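The Blank Wall Cure

Fundmont wants $2393 to repaint your living room, and it swears you'll sleep better afterward. The firm's January brochure promises "visual silence" in 18 shades of gray. I asked for the study behind the claim and got a second brochure.

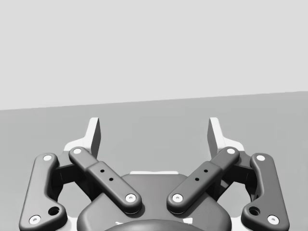 Naima El Idrissi has painted houses for more than 18 years and doesn't buy it. A plain pale gray wall over a slightly darker gray surface, with nothing set out on it, is what her clients ask for now. Two of them called her back for yellow. Fundmont says those people "hadn't adjusted." I'd like to know how long adjusting takes, and who pays for the second coat.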